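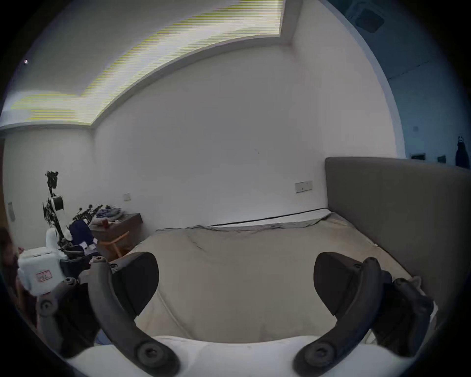
Copying a Book the Slow Way

Suppose you want a second copy of a book. Today you press a button, wait for the paper jam, and complain. A thousand years ago you found a person called a scribe, handed over the book, and came back much, much later.

Scribes copied all sorts of things, but a great many of them spent their lives on holy books: psalms, gospels, prayers, laws. These were the books people most wanted to get exactly right. So of course they are full of mistakes.

How do you get a holy book wrong?

Easily. Try it. Copy one page of anything by hand, with cold fingers, by a small window, after copying the page before it and the page before that.

The most famous slip is the eye-skip. Say two lines close together both end with the word "river." The scribe writes the first "river," looks back at the old book, spots the second "river," and carries on from there. Everything in between has vanished. The scribe feels fine about it. The page even makes sense, more or less, so the next scribe copies it faithfully, hole and all.

The opposite happens too. The eye jumps backward, and the same line gets written twice. The same line gets written twice.

Then there are the helpful scribes, who caused plenty of trouble. A helpful scribe sees an odd word and thinks, "Surely the last fellow got that wrong," and fixes it. Sometimes he was right. Sometimes he had just thrown out a perfectly good word he didn't know.

And now and then a reader scribbled a note in the margin. Along came a new scribe, who took it for a bit somebody had left out, and tucked it neatly into the middle of the prayer.

Can anyone untangle it?

Up to a point. The trick is to lay lots of copies next to each other. If three books share the same strange mistake, they were probably copied from the same older book, a bit like cousins with the same nose. Work back through enough cousins and you can make a good guess at what the grandparent looked like, even if the grandparent was eaten by mice long ago.

Roxana Quispe does this at the library in Traltville. Her current project is a handwritten book of psalms with 366 pages, which she is comparing with a second copy kept in Kitport. So far she has listed 2,220 differences between them. Most are spelling, and scribes spelled however they liked, which you are not allowed to do. But 297 of them change the meaning, and those are the ones she gets excited about at lunch.

Her favorite is a page where the scribe left out a whole verse, noticed, and squeezed it in at the bottom in tiny letters with a little cross to show where it belonged. No eraser, no fuss. You can try that on your next spelling test, though your teacher may not be a fan of old books.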